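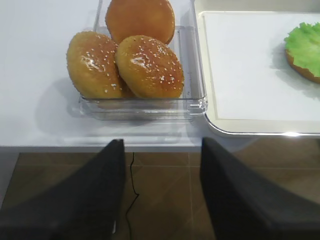
Figure 3. Wrist camera view during the burger task, with the gripper open in front of the bun container. Part of the tray, with lettuce on a bun half, is at right.

4.2 The burger task

Of everything the students tried in the Plinutero course, the burger task was the one they kept coming back to after hours. It was proposed by Ilze Uibo's team, who wanted a job that anyone walking into the lab would understand at once, and it soon became the shared benchmark for all the teams. The robot has to build a burger on the tray from ingredients laid out on the table. Buns come from a clear container, and each later step depends on the one before it, so a crooked bottom half makes trouble all the way up.

We were delighted by how much there was to learn from the buns alone. They are soft, they are shiny, and in Figure 3 three of them sit packed closely together behind a transparent wall. The overhead light leaves bright highlights on the crusts and reflections in the plastic, and early policies often closed the fingers on air a little short of the container. Students first blamed the gripper. After replaying their own recordings they began to suspect the wrist view, and two teams rewrote their data collection plan that same evening, which pleased us more than any score could have.

Each team recorded its own demonstrations by teleoperation. The full class set holds 774 demonstrations, of which 164 were thrown out by the students themselves during review, mostly for long pauses or for a bun squeezed out of shape. We set no rule for this review. The teams wrote their own rules and then argued about them, and the arguments were excellent! One team kept every recovery from a bad grasp on the grounds that the robot would need to see some; another removed them all. Both choices are compared in Section 5.

Policies were trained on the Balidgate workstation in the teaching lab, with a limit of 2000 training steps per run before the first review meeting. The limit was low on purpose. It let every team see a policy move the arm within one lab session, and a first policy that does something strange in front of the whole class is a wonderful starting point for discussion. Longer runs were opened up once a team had written a page on what it expected to change.

For the final demo on 8th December, each team ran 24 trials with the container shifted between trials by a student from a different team. A trial counted as complete if the top bun rested on the stack when the arm returned to its home pose. Partial credit was given per layer, following the scoring sheet in Appendix B. Students could stop a trial at any time, and a stopped trial kept the layers already placed.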